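Small Festivals Should Pay the Opening Band
Ningsih Sutanto
2018-12-14

Every year I hear the same sentence from people who organize music festivals: "We cannot pay you, but many people will see you." I played bass for a reggae band for 10 years, and now I help younger bands with their bookings. I think this sentence should be retired.

Let me take the Koro festival, where I was in April. The ticket cost 60 dollars and the organizers announced 2,726 visitors. The main act came with its own cook. The first band of the afternoon, Zustard, received four drink coupons and a parking place far from the stage. They drove all night to be there, and the sound engineer gave them a check of three songs.

I do not say the organizers are bad people. I know some of them, and they lose sleep and sometimes money. The stage is expensive, the insurance also. But the man who rents the fences is paid, and the man who brings the toilets is paid. Why is the music the only thing which must come for free?

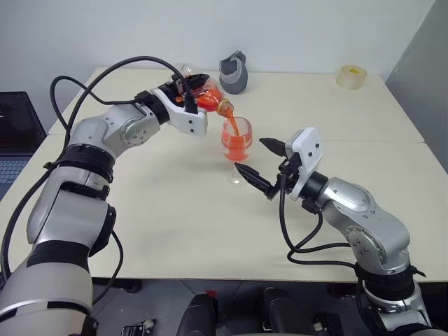
A common answer is that the opening band brings no audience. In my experience this is only half true. Drikow, a brass group from my town, opened at Joubert Park and brought some 200 friends and relatives, who all bought food and stayed until night. The organizer counted this as his own success.

My proposal is modest. Put one line in the budget for the small bands before you call the big name. Pay the fuel, give a hot meal, and a fee, even if it is low. Write it on paper, with the date of payment. If the money is not enough for six bands, invite four.

And to the bands I want to say: please ask. The first time I asked for a fee my hands were shaking, and the promoter said yes in one minute. He told me later that he had the money ready, he was only waiting if somebody would mention it.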